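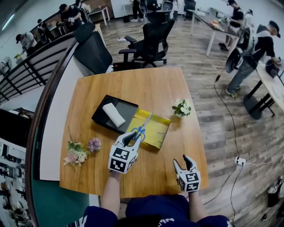
Hand-held gripper demos for table clearing: does clutter in the demos help?

Final report, group project
Rangi Lowther, Lingyun Zhong, Tayla Katene
Supervisor: Nikau Kereama

1. What we wanted to know

Our arm policy from last semester (we call it Dustik) could pick up one object from a clean table. Put a second object near the first and it got much worse. We wanted to see if that was the model or the data. Our guess was data. All the old demos had one object, centered, nothing touching it.

So the question for this project – if we collect demos with the hand-held grippers on a messy table, same model, same training time, do we get a better policy on messy tables? And do we lose anything on clean ones?

2. Setup

Two hand-held grippers, one in each hand, marker squares on the bodies for tracking. View from the operator's head plus the gripper poses. Fingers are the curved kind. Gripper opening is read from the markers on the fingers, so if the fingers are hidden from view we lose the width signal for a bit and have to interpolate.

Table is the square wood one. Objects: scissors with blue handles, paper towel roll, black tray, the flat yellow piece, small potted plant, fake flowers. Scissors were the main target in the clutter set becuase they are thin and lie flat, and the old policy basically never got them. Often we laid them on top of the yellow piece so there was an edge to work with.

Collection was in the shared room, other people working at the desks behind. We did not screen anything off. The old set was done in the same room so we figured it was fair.

3. Data

631 demos recorded in total. 78 thrown out, nearly all for tracking loss when one gripper covered the other. A few where the operator dropped the object and kept going without saying so.

From the rest we made two training sets of the same size, 400 clips each, with some clips shared between them:
Set A – target alone on the table
Set B – target with other objects near or under it

Lingyun and Rangi did most of the recording, Tayla did the trimming and labels. Layouts in Set B were changed by hand between clips, no fixed list. In hindsight a list would of been better, we ended up with the tray on the left a lot.

4. Training

Same network as Dustik, no changes. Same number of steps for both. Rhys Hoani let us use his script for turning marker poses into arm actions, which saved us a good week. One bug in our copy flipped left and right hands for the first run. Those results are not in here.

5. Results

30 trials per policy per condition on the real arms. Success = target lifted clear and put down in the drop zone without knocking anything off the table.

Clean table: A and B about the same. B slightly slower, it pauses before closing.
Messy table: B clearly better. A tended to go for whatever was biggest, usually the towel roll.
Scissors on the yellow piece: B got them more than half the time. A got them twice.

Failures for B were mostly the same thing. Fingers come down too steep, touch the surface under the scissors, and the scissors slide off sideways. In the demos people fix this by tilting the wrist right at the end. The policy learned the tilt but does it late.

Flowers were bad for both. They snag on the fingers and dont let go when it opens. We stopped using them as a target after the first round and kept them as clutter only.

6. Problems

Head view moves too much. People lean in when the object is small, so scissors demos have a different viewpoint than towel roll demos. The policy might be picking up on that. Did not have time to test it.

Second hand mostly idle. Two-handed demos but the task only needs one, so the other gripper just rests by the table edge. We kept it in the action output anyway. Probably wasted capacity.

Only two operators, both right handed.

7. Next

Fixed layout list, with the tray moved around properly
Left-handed operator
Re-run A and B with the head view cropped to the table
A task where both hands are needed – hold the tray, put the roll in

Clips and labels are in the group folder under dustik_clutter. Ask Tayla for access. The flipped run is in there too, marked, please dont train on it.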